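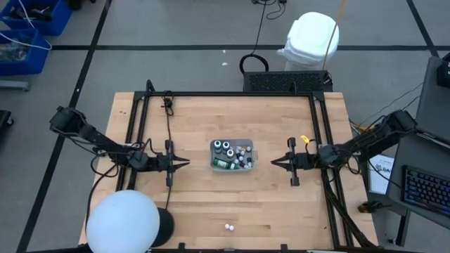
Small gray tray with bottles, on a butcher-block tabletop.

The Salt Concessions: A Border and Its Ledgers
Arnulfo Mosquera
Cuervo Press, paperback and e-book

Mosquera's subject is the salt trade across the Vasach river district in the decades when two colonial administrations claimed the same bank. The book covers the concession system, the tax records it produced, and the settlement that ended it. It is a work of administrative history, and readers who want battles will find one short chapter.

The source base is the main strength. The author worked through 3,541 ledger entries held in the Takura customs archive and transcribed them in a consistent format. Weights are given in the original units with metric equivalents beside them. Dates follow the local calendar in the notes and the modern one in the text, and I found only one place where the two disagree (chapter 4, the November shipment).

Chapters 2 through 5 are the best. They show how a concession granted for one purpose was stretched to cover road tolls, then grazing, then the right to hold a court. Mosquera quotes the grants at length and marks later insertions in brackets. His reading of the second Wekgate grant, which earlier writers treated as a forgery, is careful: he accepts the seal, doubts the witness list, and leaves the matter there.

The later chapters are weaker. The account of the settlement depends on one clerk's letters, and the clerk was paid by one of the parties. The author says so in a footnote on page 96 but argues in the main text as if the letters were neutral. Village petitions from the same years are listed in the appendix and hardly used.

The maps are adequate in print. In the e-book they are fixed at low resolution, and the place names blur when enlarged. The index covers persons and places but has no entries for commodities — an odd choice in a book on salt. Footnote links work in both directions.

At nearly 500 pages the paperback is heavy, and the binding on my copy held up through one full reading with the spine creased at chapter 3. Buy the print edition if you need the maps. For the ledger tables alone, the e-book is easier to search.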